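Subject: Re: [wolalden-grasping] how many small-object examples before retraining?

Hi everyone,

Thanks for raising this, I've been meaning to write for weeks and kept putting it off (sorry!). Short answer: we're at 326 good runs on the small stuff, and I would love to get to 4000 before we retrain, though I know that sounds greedy.

> On our side at Brundham the policy does fine with blocks
> and cups but goes vague on anything thin. Did you change
> the fingers, or only collect more examples? And do you
> clear the table between runs?

A bit of both on the fingers. We wrap ours in blue tape and put fuzzy gray tips on the ends, and I've grown very fond of the look, I must say. 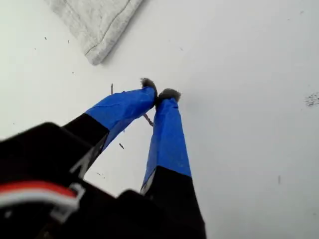

Wrist view, tips nearly together, twigs and specks on the white surface.

As for clearing up, no, we mostly leave the bits where they land and only wipe down every 5 runs. The Kuvotlow set was all spotless tables, and the model we trained on it got thoroughly confused by a crumb. I'd much sooner it met a messy table early on!

One thing I'd do differently: write down failed grasps from day one. We threw out the first month of them, and I still kick myself. Now each run gets a score up to 4, and the low ones stay in.

If anybody at Bundgaard has thin-object runs to share, even scruffy ones, please send them along and I'll gladly convert the format myself.

Warm wishes from the Wolalden bench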